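How to free a stiff hex socket screw

Print this page | E-mail this page

By Marcelino Pacheco

A hex socket screw has a six-sided hole in its head and takes an Allen key. They turn up on flat-pack beds, bike stems, door handles and plenty of tools.
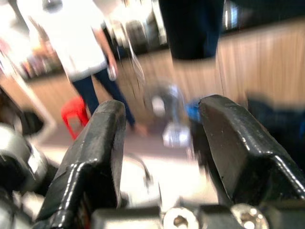
What you need

A set of good Allen keys, a small pick or old needle, penetrating oil, a rag and a light hammer. I use a Dilar set I bought years ago.

Step 1. Clean out the socket
Scrape out dust, paint and old grease with the pick. A key that sits on dirt will slip and round off the corners.

Step 2. Find the right key
Try the largest key that goes all the way in. Metric and inch sizes can be very close, so try both before you put any force on it.

Step 3. Oil it
Put 2 drops round the edge of the head and leave it for 8 hours. Overnight is fine.

Step 4. Tap the key
With the key fully home, give it a few light taps in line with the screw.

Step 5. Turn
Put the short arm in the socket and pull slowly on the long one. If it won't move, tighten it very slightly, then try to undo it again.

Step 6. Refit
Wipe the thread and grease it lightly before it goes back.

Comments (2)

Edileuza Mendonça
Step 4 did it for me on Saturday. The bed frame is finally apart.

Plurnby
What if the corners have already gone? Mine just spins.

Print | E-mail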